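I grew up in Tinbridge and now live in Somden, which puts me one mile from my mother and makes me, in her words, "someone who moved away." A thread on living between two towns that do not speak.

For outsiders: Tinbridge and Somden share a river, a zip code prefix, one decent bakery and a high school mascot that both sides claim to have drawn. If you drove through you'd think it was one town with a bad speed limit.

Do not say this out loud at the gas station.

The 2 town lines don't touch. Whoever surveyed the place left a sliver of road between the "Leaving Tinbridge" sign and the "Welcome to Somden" sign, and it belongs to the county, which has never once admitted it. Locals call it the Middle.

The Middle has one mailbox, one maple and one pothole. The pothole is older than me. I learned to drive around it, my brother learned to drive around it, and my niece is now being taught to drive around it by a man with a certificate.

Every winter Tinbridge plows up to its sign and lifts the blade. Somden plows up to its sign and lifts the blade. In between is a short, scenic return to the 1800s.

12 comments

Omolara Iyamu lived in the Middle house for most of my childhood. Trash got picked up by whichever town was feeling guilty. She voted in Somden, paid for her library card in Tinbridge, and told both of them she was thinking of seceding. She had letterhead. I have seen the letterhead.

Her best story is the streetlight. Tinbridge offered to install one if Somden would pay the electric bill. Somden offered to pay the electric bill if it could choose the bulb. There is a pole there today. It's a very nice pole.

People ask what the original fight was over and I have heard 3 versions: a bridge toll, a wedding, and a pie contest in which the judge was married to the pie.

Kayode Sani at the hardware store favors the wedding. He says the groom's side got lost on the way, in a place where there is one road.

My mother favors the toll – her grandfather refused to pay it and waded. He caught a cold and talked about it until he died, of something else, at 91 by his own count and 88 by the church's.

3 shares

Then last summer somebody floated a merger. One town, one name, one plow. I went to the public meeting for the free coffee and stayed for the screaming.

Proposed names included Somdenbridge, Tinden, and "Londoño," after the bakery, which got the only applause of the evening. I still think that was a missed opportunity. People would visit a town named after a cinnamon roll.

Titilayo Ezeani stood up and said she'd buried two husbands in Tinbridge and wasn't about to have them moved to a different town without leaving the ground. There isn't really a follow-up question to that.

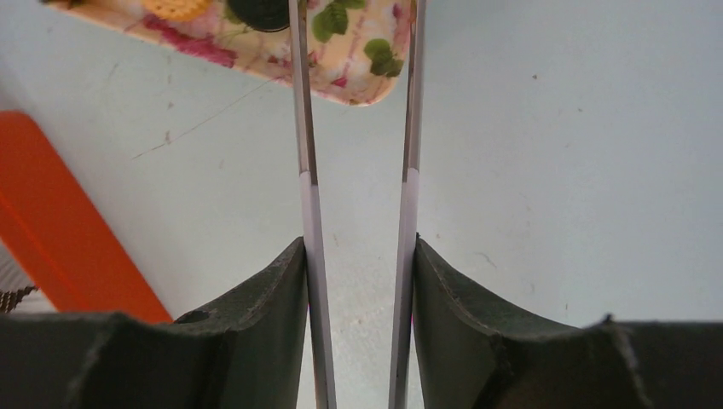
By September the merger was dead, 1,566 signatures against, including a few from people I believed to be in Florida. I voted no in my heart and yes on paper, or possibly the reverse. I've come to think of the towns as a couple of long thin strips of metal standing up side by side, one with a slight lean to it, and a skinny pale gap running down between them. They keep each other company. You could close the gap with one good squeeze, and then who would my mother complain about?

The one thing both towns did agree on was that the meeting coffee was bad. It came from Branis, a town up the river, and there's now a feeling that Branis has gotten a little full of itself.

Babatunde Okeke has already made a sign. It says "Branis: Why?" It's nailed to the maple in the Middle, where neither town has the authority to take it down.

Anyway I'm off to my mother's for dinner. I've packed a bag, as she likes me to acknowledge the distance. Will be swerving at the usual spot.

2 shares · 12 comments

Back to top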